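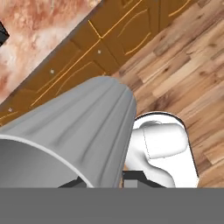 Gray on gray. A story from Foltport.

Thursday, the ferry was late again and Yuxi Ye had 51 minutes to get a letter across the water. Not her letter. Her aunt's. Sealed, folded twice, smelling of camphor.

"Give it to Greco," the aunt had said. "Only him. Before the bank shuts."

So. The dock. Rain coming sideways. A man selling tickets from a biscuit tin.

"Lurell side?"

"Lurell side."

"Boat's at Pimisach. Engine."

She ran. Past the net sheds, past the church, teh bell going four. Her left shoe let in water. There was a fisherman tying up, old, no hat.

"I'll pay you 200."

"For what?"

"Across. Now."

He looked at the sky a while. Too long. Then he moved a crate so she could sit.

Halfway over she took the letter out. Held it. The flap had gone soft in the damp and was lifting by itself, nearly. One line inside, she could see the ink coming through. Her aunt's big slanting hand.

Keep the house. I dont want it.

Yuxi put it back in her coat. The fisherman was singing something, badly, and the far lights had started to come on.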